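Quinlan Open announces 2019 summer season with bigger bracket and new home at Wimlow Hall

6/13/19

The Quinlan Open, the amateur and semi-pro team tournament that has grown up around the Geltow gaming scene, is coming back this summer with its largest bracket yet, a new live venue and a format that gives every team more games. Sign-ups open today, and we could not be happier to share what the crew has been working on since the spring finals in April.

This year's main bracket has room for 270 teams, all playing online through the group stage before the top eight travel to Wimlow Hall in Geltow for the live playoffs. The hall seats 900, which means a lot more people can watch the last rounds in person and make a lot more noise while they do it. Anyone who stood at the back of the old room last year, craning to see the one good screen, will know why we are so pleased about this!

More games for everyone

The biggest change is to the group stage. Last season many teams lost twice and were done for the summer, often after weeks of practice. We heard about it, and we agreed. Teams will now play a full round of group matches no matter how their first few go, and the seeding for the knockout rounds will come from the whole stage. Group matches are best of one. Knockout rounds are best of three until the semifinals, and the semifinals and grand final are both best of five.

Side selection has changed too. The higher seed picks a side for the first game of a series, and after that the losing team chooses. Draft rules stay the same as in spring, apart from a longer pause limit for technical trouble (players on rural connections asked for this one, and it makes good sense). New characters will be barred from play for two weeks after release so that teams have time to learn them.

Rosters can list five starters and two substitutes. Substitutes may come in between games of a series, but both teams must be told before the next draft starts. Players may appear on one roster only, and rosters lock when the group stage begins.

A record spring

The spring season drew 1,415 players, the most since the tournament began, and ended with a grand final that went all five games. The Baritz team took the title after dropping the first two, then winning three in a row with a slow, patient style that had the casters out of their chairs by the end. They will be back to defend it, and they will start as the top seed. Several of the teams they knocked out have already told us they plan to sign up again, so expect a few rematches early in the bracket.

We are also bringing back the newcomer cup, a side event for teams with no earlier tournament play. It was a one-off last year and turned out to be some of the best fun of the whole season, with wild drafts, huge comebacks and a chat that never slowed down. Newcomer cup teams can enter the main bracket as well, as long as the match times do not clash.

Watching from home

Every playoff match will be streamed free, with live casting in English and a second channel that stays on the map with no commentary for people who like to study the play. Group matches will be shown on a rotating basis, and teams are welcome to stream their own games with a three-minute delay. Full replays will go up on the tournament page after each round.
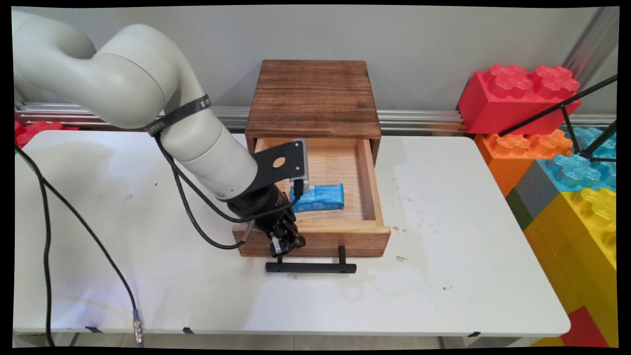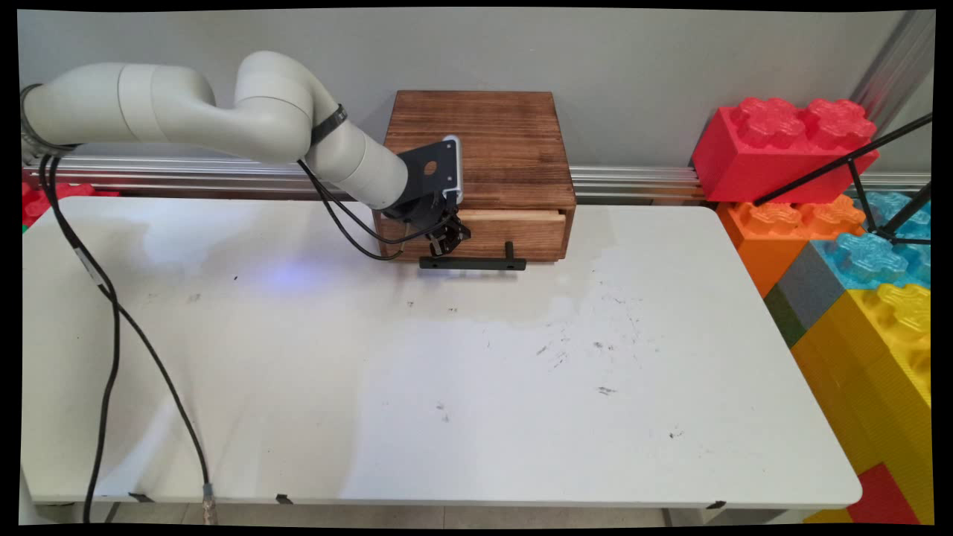

Tickets and sign-ups

Tickets for the live playoffs go on sale later this summer through the Wimlow Hall box office. A block of 400 seats will be held for players, their families and registered community clubs until one week before the doors open, and anything left over will go on general sale. The hall is step-free from the street to the main floor, and quiet seating is available on request.

Team captains can register on the Quinlan Open website. Entry to both the main bracket and the newcomer cup is free. Players must be 16 or older on the first match day, and anyone under 18 will need a signed form from a parent or guardian, which can be downloaded from the same page. The full rulebook is posted there as well, and questions about rosters, match times or press passes can be sent to the tournament desk through the contact form.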